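# Trurnadex Kitchen Task Pack, Classroom License

The Kitchen Task Pack is a set of simulated kitchen exercises for high school robotics classes, after-school clubs and teams entering the Korkerura student challenge. Students program a seven-joint arm to do ordinary kitchen jobs, run the program in the simulator, and get a score at the end of each run. No hardware is needed.

The pack was put together by Melaniia Koval and Hnat Hrynyshyn out of lessons they had been teaching at the Histton robotics club. It requires the Trurnadex base simulator, sold separately or bundled (see Pricing).

## What students work on

Every task is set in a kitchen and starts from a fixed position. Students write their program in Python or build it in the block editor, which produces the same commands. The early tasks are short: move to a point, close the gripper, open it again. Later ones chain several moves together, and the arm has to finish without hitting the cabinets or the counter.

The mid-level unit is built on the coffee station. The goal is to pick up the red cup and set it on the drip tray of the coffee machine, upright, with the lid still on. Most teams get a first pass working in two or three class periods and then spend a good deal longer on the approach path -- the arm has to come in under the upper cabinets, and a careless elbow angle will end the run.
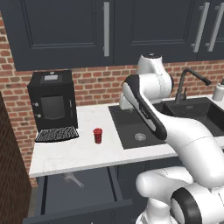

Scoring is the same for every task. A clean run is worth 100 points. Contact with anything other than the target object takes points off, and so does running over the time limit. Teachers can turn off the time limit for beginners, and we suggest doing that for the first unit.

The drawer unit comes after the cup. Students pull a drawer open, take out a utensil, and push the drawer shut. This one gives teams more trouble than the cup does. The drawer moves along a track, so the arm has to follow a straight line while holding the handle, and students who have only used point-to-point moves up to now will need the linear move command. It is covered in chapter four of the teacher guide.

## What's included

- 29 tasks in four levels, with starter code for each
- Kitchen layouts with different cabinet colors, wall finishes and counter materials
- Teacher guide (127 pages, PDF) with lesson plans, answer code and common mistakes
- Student worksheets, printable or fillable
- Run recorder, which saves each attempt so a team can play it back from any angle
- Export tool for Korkerura entries

Layouts can be swapped without changing the task. A program that only works in one kitchen usually has positions typed in by hand, and switching the layout is a quick way to find that out before a competition does.

## System requirements

Windows 10 or later, macOS 12 or later, or a current Ubuntu release. 8 GB of memory is the minimum, 16 GB is better. A separate graphics card is recommended but the reduced-detail mode runs on most school laptops. Chromebooks are not supported.

## Pricing

Classroom license with base simulator: $1475 per school, one year, unlimited student accounts. Renewals keep all saved runs and student code. Schools that already own the base simulator should write to us for the add-on price.

Orders are handled by Sydorenko School Supply. Purchase orders are accepted. License keys go out by email, and orders placed in August can take longer -- please plan for that if you need the pack ready for the start of the school year.

## Notes for competition teams

Korkerura entries must be recorded with the default layout and the time limit on. Edited recordings will not export. If your export fails, check the simulator version first, then re-run the task from a fresh start position.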